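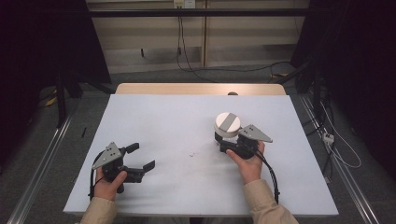 How close are machines to doing ordinary table chores without a person standing by? Close enough for picking up, holding and putting down a single rigid thing, and still a fair way off for anything that needs both hands to work together on something that shifts, folds or spills.

4.2 Table chores with hand-held grippers

Figure 3. A person works at the covered table with a gripper in each hand. The right gripper is closed around a white cylindrical object.

We chose the table chores because they sit right at the edge of what current policies can do, and that is an exciting place to work. Every chore in this section was first done by a person using the same style of two-fingered gripper in each hand (Figure 3), so that we could separate two questions that often get mixed up. One is whether a chore can be done at all with two fingers per hand. The other is whether a trained policy can do it. A surprising number of household jobs fall over at the first question, and it seems unfair to blame the learning for that.

Lucimara Cordeiro and Rigoberto Ñahui collected the demonstrations over the month of February. After dropping episodes with tracking loss, we kept 791 for training and set aside a further 80 for testing. An episode begins with both grippers over the table and ends when the operator lifts them clear. Operators were asked to work at whatever speed felt comfortable. We had planned to enforce a fixed pace, but in the pilot it made people clumsy, and the resulting policies copied the clumsiness very faithfully.

The single-object chores went better than any of us had predicted. Picking up a short cylinder, turning it and setting it upright somewhere else was learned early in training, and the policy coped with starting positions well outside those it had been shown. What pleased us most was the regrasping. When the first grip landed too high, the policy would often let go, drop a little lower and try again. Operators did this in their own demonstrations without being told to, and it carried over.

Handing an object from one gripper to the other was harder. The fingers need to overlap on the object for a moment, and with a small item there is not much room for four of them. Human operators solved this by tilting one wrist outward, each in a slightly different way. Gleice Assunção's handovers were the smoothest by some margin, and a policy trained on her episodes alone did better than one trained on everybody's. We would like to look into this properly, as it suggests that a consistent style may matter more than a large pile of data, at least at this scale.

Wiping and straightening a covering sheet were the weakest chores. Both involve a surface that moves when you push it. The policy would clear a wrinkle in one place and raise a new one beside it, then go back and forth between the two until time ran out. People do this as well, but they soon put a second hand down to hold the sheet still. Our policy learned to bring the second hand over and hardly ever learned to press with it. We suspect the missing piece is force. Neither the Plerkatard dataset nor ours records contact force, and from camera views alone a finger that rests on a sheet looks much the same as one that pushes.

The shop-floor chores at Paiva, which we treat in Section 4.3, are easier in this respect. Parts are rigid, bins stay where they are put, and a failed grasp usually leaves the part where it was. The Gratska baseline handles most of them already. For that reason we don't think home and workshop results should be averaged into one score, as has been common.

Training each policy for 3000 further steps improved the handover chore and did nothing we could measure for the sheet. Adding 264 episodes of sheet work alone helped with the first wrinkle and not with the second. Xuelian Luo is now fitting thin pressure pads to the inside of the fingers, and early signals from a bare table are clean enough that we can tell a light touch from a firm one. Whether the policy can make use of them is taken up in Section 6.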